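Music stand

A music stand is a freestanding or table-mounted support that holds sheet music at a height and angle suited to reading while playing, singing or conducting. Most modern stands consist of a desk, a shaft and a base. The desk carries the music, the shaft sets the height, and the base keeps the assembly upright.
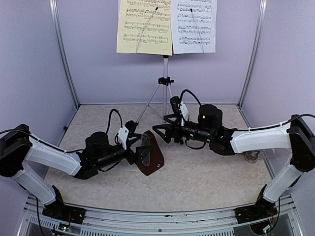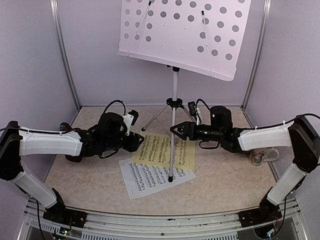
A white perforated desk on a slender tripod stand, with printed sheet music on the floor in front (second picture).

Terminology

The flat or slightly tilted panel is called the desk in orchestral usage, though catalogues also use "tray" or "bookplate". In an orchestra the word "desk" has a second meaning, a pair of string players who share one stand. The shelf along the lower edge of the panel is the lip or ledge. A second, shallower ledge for pencils and mutes is sometimes fitted below it.

Types

Folding stands collapse for transport. The desk is a lattice of flat metal strips joined by rivets, and the legs fold up against the shaft. They are light and cheap, but a thick bound score can overload the lattice and cause it to sag to one side.

Orchestral stands have a one-piece desk of sheet metal, plastic or plywood. The panel may be solid or perforated. Perforation lowers the weight and lets some sound through, although the acoustic effect is small compared with that of desk height and angle.

Conductor's stands have a wider desk, a deeper lip and a heavier base, and are normally set lower and flatter than a player's stand. Tabletop stands have no shaft and are common in practice rooms and for recorder and mandolin.

Construction

The shaft is usually two or more telescoping tubes. Height is held by a thumbscrew, a clamp collar or an internal friction clutch. Thumbscrews are simple to replace but will score the inner tube if overtightened. Friction clutches allow adjustment with one hand and wear gradually, the usual symptom being a desk that sinks under load.

Tripod bases are stable on uneven floors provided that one leg points in the direction of the load. A stand with the desk tilted well back and two legs to the rear tips forward more readily than one with a leg placed under the lip.

The Istden pattern, drawn up by Zewditu Tekleab for the Briltovville school bands, specified a desk 1000 mm wide for shared use by percussionists. It was later reduced to 990 mm so that the stands would pass through a storeroom door. The lip was 130 mm deep - unusually generous for a player's stand - and three spare collars were supplied with each set.

Accessories

Clip-on lights are used in theatre pits and are generally shaded to keep glare away from the audience. Page clips or hinged retaining arms hold paper in place outdoors. Desk extenders, which slide behind the panel, allow three or four loose pages to be laid side by side and reduce page turns.

Care

Tubes should be wiped dry after outdoor use. Oil is not applied to friction clutches. Loose rivets on folding desks can be reset with a small hammer and a flat steel block.

See also

Lectern
Page turner
Sheet music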